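About us | How we work | Evwood Robot Practice

Welcome, and thanks for taking the time to read a page that most people click straight past on their way to the contact form. We've been told more than once that ours is too long, and we've cut it down a couple of times, but it keeps growing back.

Evwood is a small practice that writes and tests working rules for two-armed robot benches. By that we mean the ordinary, everyday rules that sit underneath the big published safety standards: how a table should be set before the arms are switched on, how one arm should give way to the other, what gets written down at the end of a run, and who is allowed to say stop (everyone, by the way – it's the first line of our handbook and always will be). Our clients are mostly schools, training centres and small manufacturers who have bought or built a bench and would like somebody to sit down with them and sort out how to use it well.

How we started

Our founder, Zane Rimkutė, spent a good many years looking after automated packing lines at Flundalum, where she was forever being handed thick binders of procedures that had plainly been written by someone a long way from the machine. She began keeping her own notes, in pencil, in words her crew would use. Those notes were photocopied, passed to another shift, argued over, corrected and passed along again, and by the time she left they had become a tidy little booklet with a following. That booklet was the beginning of the Evwood Bench Code, and quite a few of its original sentences are still in there, including one about coffee cups that we've never found a way to improve.

The Code today has 80 rules. It sounds like a lot, and new people do tend to go a bit pale when we hand it over, but most of them fit on one line and you'll be following half of them by the end of your first morning. Printed copies in circulation passed 3,000 last August, which we celebrated with a very dense fruit cake.

What we do all day

The larger part of our work is sitting at a bench with small, fiddly, familiar things and finding out whether a rule holds up. We're fond of keys for this. They're flat, they're shiny, they slide about, and once they're on a ring they swing, so they'll show up a vague instruction quicker than almost anything else we've tried. A rule that reads beautifully on paper ("grasp the item securely", to pick on one of our own early efforts) can fall to pieces when the item is a key on a ring with a plastic tag hanging off it, and then it's back to the desk for another go.
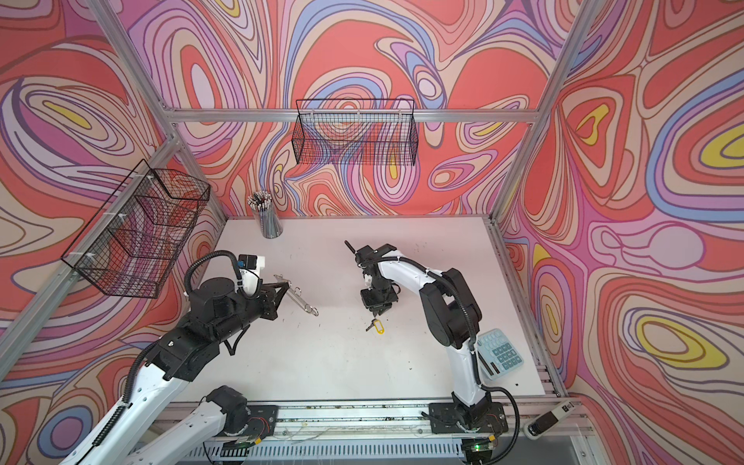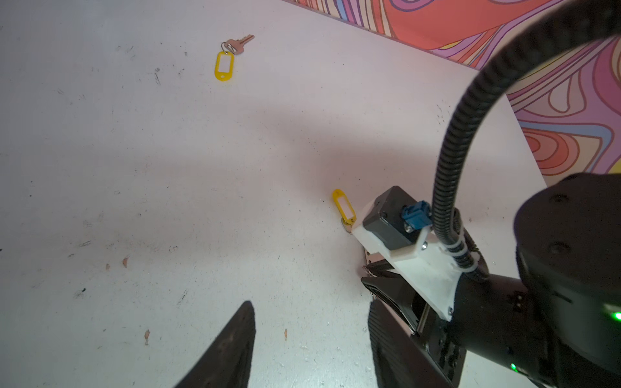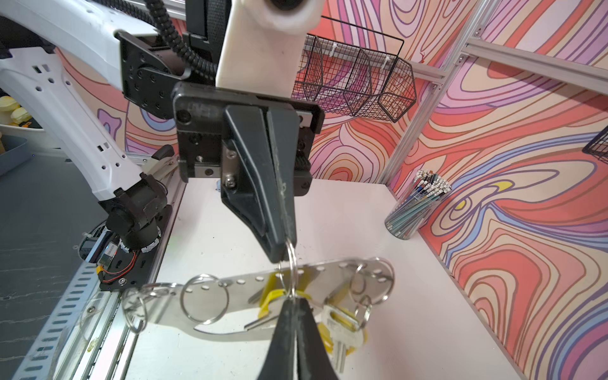
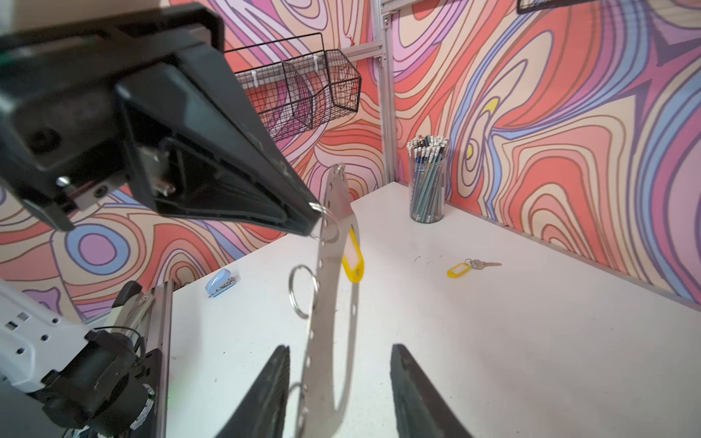 Key handling at the bench, with the yellow tags in use.

The rules we care about most

We won't print all of them on this page, but people often ask which ones we'd keep if we could only keep a few, so here are some favourites, in no particular order.

Name the item before you name the movement. An operator should be able to say aloud what is being picked up, and by which part, before either arm is sent towards it. "The ring on the long plate" is a good answer. "That one" isn't.

Keep the shared zone agreed. When two arms can reach the same patch of table, the written task has to say which one has priority there and where the other one waits. We colour this on our task sheets, though plain words do just as well.

Plan for things that hang. Anything lifted by one end will take up more room than it did lying down, and the clearance in your task sheet should be measured for the item as carried.

Store on the walls what doesn't need to be on the table. Hanging baskets are cheap and they're easy to look into from a standing position. Check the fixings at the same time as you check the cables.

Look at more than one view. If your bench has a wrist camera and a fixed camera, a reviewer should look at both before signing off on a change to a task. Each of them will miss something the other picks up, and we ask for initials against each view.

Write down the dull runs as well. Record keeping tends to be wonderful on the day something goes wrong and very thin the rest of the year. Our run log asks for 2 lines per run, no matter how uneventful, and we're quite stubborn about it.

Who looks after the Code

There's a review every year in August, when we go through each rule with the people who've been using it and ask whether it should be kept, reworded or dropped. Anyone with a printed copy may send in a suggestion, and every suggestion gets a written reply, even if it takes us a while. Our friends at Kateo run the training days and are wonderfully blunt about wording that doesn't survive a classroom, and Fragkou handles the printing and has saved us from several embarrassing spelling mistakes over the years.

We should say plainly that the Code doesn't replace your local workplace safety laws or the instructions from whoever made your equipment. It's meant to be used alongside them, and if you ever find one of our rules at odds with either, follow them and please let us know.

Come and see us

Visits are welcome, and we really do mean that! Groups of up to 20 fit comfortably in the front room, where there's tea, a decent heater and a shelf of old editions for anyone who enjoys that sort of thing. Bring a task you've been having trouble with – written down if you can manage it, on the back of an envelope if you can't – and we'll go through it together.

Page last updated 2018-03-06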